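Objet : Re: [manip-mobile] Prépublication Kindlow : la tâche du tiroir

Bonjour à toutes et à tous,

J'ai relu le papier deux fois avant de répondre, et le message ci-dessous me laisse perplexe.

> Les résultats de Kindlow sur le rangement en tiroir me paraissent
> solides. Politique entraînée sur 2 196 démonstrations, 60 essais
> d'évaluation, et un écart net avec la référence Lulach. Je propose
> qu'on adopte leur protocole tel quel pour le banc Aliyu.

Solides, je veux bien, mais sur quoi ? La tâche évaluée consiste à déposer un sachet souple dans un tiroir déjà grand ouvert et vide. L'ouverture est traitée dans une section à part, avec seulement 16 essais, et la fermeture n'apparaît nulle part. Le titre, lui, parle de « rangement autonome ».

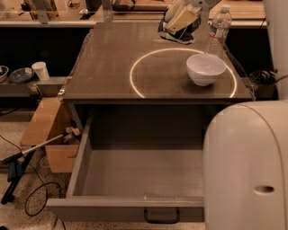

Ma deuxième réserve porte sur la variabilité. Les auteurs affirment que la disposition des objets est « randomisée ». En annexe, on apprend que seule la position du sachet change, et que le bol et la bouteille restent en place d'un essai à l'autre. Une politique qui aurait simplement appris une trajectoire vers le tiroir, avec une petite correction au moment de la saisie, obtiendrait peut-être le même score. Rien dans le papier ne permet de l'exclure : pas d'ablation sur la caméra, pas de déplacement du meuble, pas de tiroir à moitié ouvert.

Troisième point, le critère de réussite. Un essai compte dès que le sachet est « dans le volume du tiroir » à la fin de l'épisode. Qu'il soit lâché de haut ou posé, c'est pareil. Pour un sachet, passe encore — pour un bol en céramique, j'attends de voir.

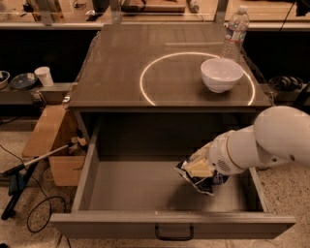
Fig. 2 — Sachet tenu par la pince au-dessus du fond du tiroir.

Je ne dis pas que la méthode est mauvaise. Le découpage en 2 niveaux (choix de la cible, puis commande du bras) me semble raisonnable, et nous avions tenté quelque chose de voisin dans Jodow, avec moins de données et un succès très moyen. Mais avant de reprendre leur protocole pour Aliyu, je voudrais au minimum :

- des essais avec le meuble décalé par rapport à la base ;
- le détail des échecs, essai par essai ;
- la référence Lulach réentraînée sur les mêmes démonstrations, car le tableau laisse entendre que ce n'est pas le cas.

Si quelqu'un a accès aux journaux bruts, je suis preneur. Je peux refaire le dépouillement en mars, pas avant.

Cordialement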